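4.2 Dried-out markers and the scribble check

Desk sorting at the Menlow site took longer than planned, mostly because of the markers. Pens were quick. Markers not: nobody can tell a dead one by looking at it, so each has to be uncapped, tried on scrap paper, capped again, put down somewhere. Participants were told only to "sort out the pens" and given 11 minutes. No instruction on how to test.

Two habits came up over and over. First, the test stroke. Most people did not draw a line, they did zigzags or a run of loops, and went on well past the point where the ink was obviously fine. Sheets filled up fast. In the Temgate pilot (October) we had handed out small sticky notes and these were useless, full after a few markers, so full sheets of plain white paper were used from then on. Second, the staging pile. Markers rarely went straight back to the holder. They were left on the table in loose groups and the groups were not always kept apart, so some markers got tested twice. We coded a retest whenever a marker already tried was uncapped again, wether or not it touched the paper.

Across both sites we logged 702 test strokes. Loops and zigzags were coded together as "scribble"; straight lines, dots and written words seperately. Caps were a problem for coding, see 4.3. Fig. 3 is from a Menlow desk: markers on the table, mesh holder, scribble sheet under the hands.

Tissues, small bottles etc. on the desk were left where they were and not coded. Same for anything already in the holder at the start, unless taken out.

Figure 3. Marker sorting, Menlow. Scribble sheet with zigzags and loops.

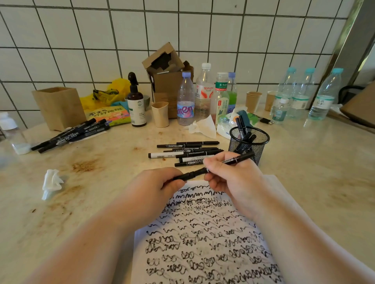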